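Sweater Mending Is Back at Urnivwood

If you have been waiting all year for our winter mending evenings, dig out your holey elbows, because we start again in January! The first one is on a Sunday at 4 in the back room at Urnivwood, and we'll keep going until the tea runs out (or until Karla Solís needs her table back, whichever comes first).

Last winter was a joy. We fixed 243 things between us, and the pile ran from baby hats to a fisherman's sweater that Wenceslao Barrera had more or less given up on. It had moth holes all down one side and a cuff hanging by a few stitches. He wore it to the spring potluck and I had to ask him to show me where the damage used to be.

Consuelo Henao is teaching Swiss darning this time, where you follow the path of the old stitches with a new strand of yarn. It's slow going for the first row and then your hands get it, and I love watching people's faces when that happens. She'd like everyone to practice on a swatch before touching the real sweater. Pick yarn close in weight to what you're mending – a strand that's too thick will pucker the fabric, and one that's too thin lets the old color peek through.
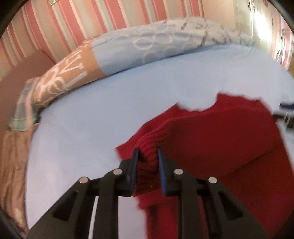

Please wash your knits before you bring them. Cool water, a little wool soap, no wringing, then dry them flat on a towel. A clean sweater is so much nicer to work on, and small holes are easier to find once the fabric has relaxed back into shape. Hold it up to a window and mark each one with a safety pin.

We have plenty of blunt needles and two darning mushrooms to share. What we're short of is yarn in odd colors, so if you have leftover balls of mustard, plum or that gray-green everybody seems to own, bring those too! Baltazar Ochoa will have the swap basket by the door.

There's no charge and no need to sign up. Beginners are very welcome, and so are kids old enough to thread a needle.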